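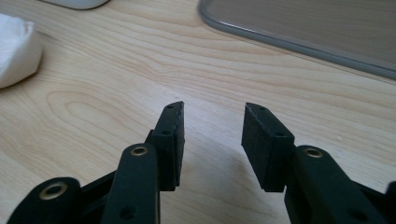
Bianka Fülöp
Looks after demo collection at Uten
Saturday, March 19, 2022

How I record a batch of tabletop demos with the hand-held gripper

A few people have written to ask how we get through so many recordings at Uten without losing our minds (or our thumbs), so I've finally sat down and typed up my routine. It's for the hand-held gripper with the foam pads, but most of it will carry over if yours is built differently.

Before you start

Give the pads a proper look. Ours are black foam on dark plastic fingers, screwed on through the backing, and those little screws do work loose over a long day! I nip them up by hand with a small driver and stop as soon as they bite. Then squeeze the fingers shut a few times. If one side lags behind the other, it's usually the linkage, so wiggle each pivot and see which one feels stiff.

Next, open the gripper all the way and hold it over a bit of bare desk. You want both fingertips in view with a clear gap between them, and the two pads at much the same height. I save one picture like that at the start of every batch. When Tyson Desjardins goes through the recordings later he can put the pictures side by side and spot a pad that has shifted, and he has caught me out twice that way.

Setting the desk

I like a pale desk with a visible grain. Our tracking seems happier with some pattern to hold on to, and dark fingers show up nicely against light wood. A plain white tabletop gave us no end of trouble in December, with the position drifting all over the place.

Don't tidy too much. I leave a few everyday things lying where they landed and move them about between recordings, so the model doesn't learn that the world is one object on a spotless desk. Clear plastic is well worth including, by the way. You can see the wood straight through it, so often the rim is all there is to go on, and the model needs plenty of practice with that.

Recording

1. Start with the gripper open, hold still, and count to 2 in your head.
2. Move in at the speed you'd use to pick up a full cup of tea. Faster than that and the picture smears.
3. Close on the object, lift, place, open. One task per recording, please!
4. Back away to where you began and hold still again before you stop.

If you fumble, keep going and finish the task. A grasp that slips and gets rescued is useful, and I mark those "recovered" in the notes. The ones I bin are where I've stopped halfway to answer someone, or where my other hand has wandered in to help.

I do 200 in a sitting and then swap the objects, change seats if I can, and have something to eat. My wrist starts to cheat after that, and all my approaches come in from the same side.

Labelling

Do it the same day. I write one plain sentence per recording, such as "put the cloth on the left of the tray", and I try to word it the way I'd say it out loud. We keep ours in Pitadico, but a spreadsheet is fine. Our last set, Tosley, came to 1,314 recordings after the bad ones were thrown out, and the bits I regret are all from the week I left the sentences until Friday.

One last thing about shadows. Light from overhead puts a soft patch under the fingers, and I leave it alone. If you have a window as well, record some with the blind up and some with it down, and put which is which in the notes.

Next time I'll go through how Tyson sorts the keepers, once he's had a chance to correct my spelling of his folder names.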